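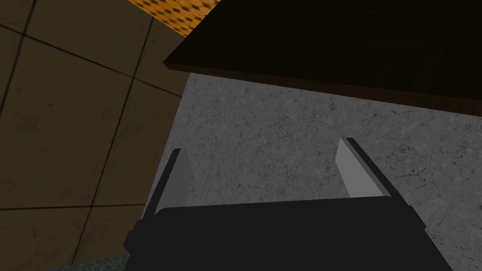 A gray marble countertop, rendered by computer, with an open gripper over it.

The ferry to Braletti leaves Castellanos at dawn and takes most of the day. Mohammed-Awal Atinga had booked deck space for the two of us and for 275 pounds of trapping gear, and the purser charged us by weight.

We were going to survey fruit bats. The roost at Oker stands in a strip of fig and palm behind the Jisau River, two miles from the landing. A count in June had put it at 3,021 animals. An older count gave 4,000. The methods differed, so the gap between the two figures says little about the size of the colony.

Atinga counts at dusk, from a fixed point, with a clicker in each hand. The left hand takes bats leaving toward the coast and the right takes those heading inland. Animals that circle back are subtracted by hand afterward. I kept the time and wrote down wind and cloud cover every five minutes.

On the first evening it rained and the bats left late. We logged the session as incomplete, packed the clickers, and walked back along the river to the landing.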